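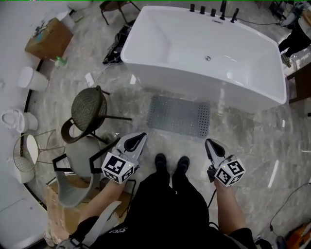

## Samedi, poste salle de bains, lot Lisatley

Encore une journée à tenir les pinces à la main autour de la baignoire. Le protocole Tornum demande 1190 épisodes pour cette tâche et je ne vois toujours pas d'où sort ce chiffre. On en a validé 9 ce matin avant la pause. À ce rythme, je préférerais moins d'épisodes et de vraies variations : tapis déplacé, robinetterie abordée par l'autre côté.

Recalage des deux pinces à 8 h. Dérive sur la droite, je soupçonne le câble plus que le marqueur. À vérifier avant de relancer Estrella là-dessus.

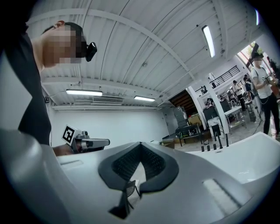 et je note aussi que la caméra frontale et celles des pinces n'ont pas la même horloge. Plus de 2 images d'écart par endroits. On me dit que l'apprentissage « absorbera ». J'attends de voir la courbe.

Côté annotation, Skekness rejette tout épisode où l'opérateur hésite. Mauvaise idée à mon avis : un modèle nourri de gestes parfaits ne saura pas se reprendre.

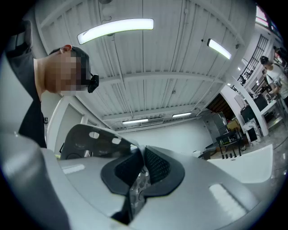
La généralisation reste mon gros doute. Vues des pinces, nos séquences ont toutes le même fond : plafond blanc nervuré, néons, climatiseur sur le mur du fond. Le réseau peut très bien se repérer là-dessus et ignorer la tâche. Test à faire en mai : masquer le haut de l'image, réentraîner, comparer.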